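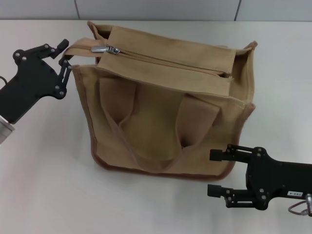
Can a robot do the household chores yet?

A few of them, slowly, and with someone in the next room.

The Clarkari two-arm bench is made for finding out which few. It bolts to any sturdy table and comes with both arms, two-finger grippers and the Grenbridge control software, ready to teach from the first afternoon.

We love the cloth jobs best! Plates keep their shape, but a canvas bag with a zip and floppy handles (like the tan one on our bench) is a proper challenge, and bags are where we spend most of our time now. Viera Ševčík ran 100 tries at closing a zip in May and the bench managed 76 - far better than we'd hoped. Folding shirts is still hit and miss. Ironing, not yet.

Shop-floor work is further along. Matúš Ďurica has had a pair packing small parts at Tudinholm, and they keep going nicely as long as the trays arrive the same way up.

What you get
Two arms with grippers
Table clamps and cables
Control software, with 25 starter tasks
Spare finger pads

Finger pads last almost 2000 grips on canvas, less on anything gritty.

Demos every Tuesday. Ask for Abena Wumbei, and do bring your own bag - the awkward ones are the most fun.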